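I first came across Yee-man Lo through a bug report. She'd written 267 words on why a planner I was using kept timing out, and she was so cheerful about it that I wrote back and asked if she'd talk to me about her own work. She said yes, as long as I didn't mind her eating lunch.

Yee-man looks after the planning software at Cunon, and most of her week goes on a package called Wosura, which decides what two arms should do and in what order. "People think the clever bit is the grasp," she told me between mouthfuls. "I spend my days on who waits for whom."

I asked what that means for something like packing a bag. Each arm has its own queue, she said, and Wosura puts locks between them, so the arm fetching an item can't go in until the other one says it has hold of the opening. The old version planned both arms together in one big search – lovely on paper, and it could take eight seconds to make up its mind!

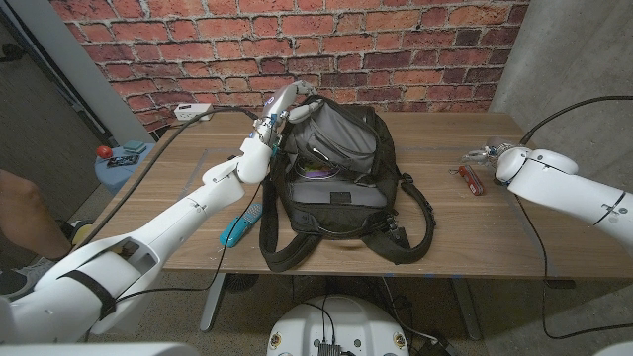

Yee-man reckons soft things are where a planner earns its keep, as a bag never keeps the shape you planned for, and so Wosura throws away the tail of its plan and works it out again each time the perception side sends a new outline. "It's a bit wasteful," she said, "but I'd take wasteful over stale."

I wondered how she tests all that without wearing out the hardware. The answer is Stadness, their replay tool, which feeds recorded sensor logs back through the planner overnight. It gets through some 1,000 logs, and in the morning she reads the ones where the new plan and the old plan disagree (she's oddly fond of this part, and I can see why).

Version 2 is due in November. She wants proper error messages in it, the kind that tell you which lock is stuck and who's holding it. "At the moment it just says 'no'," she said, and went off to find a fork.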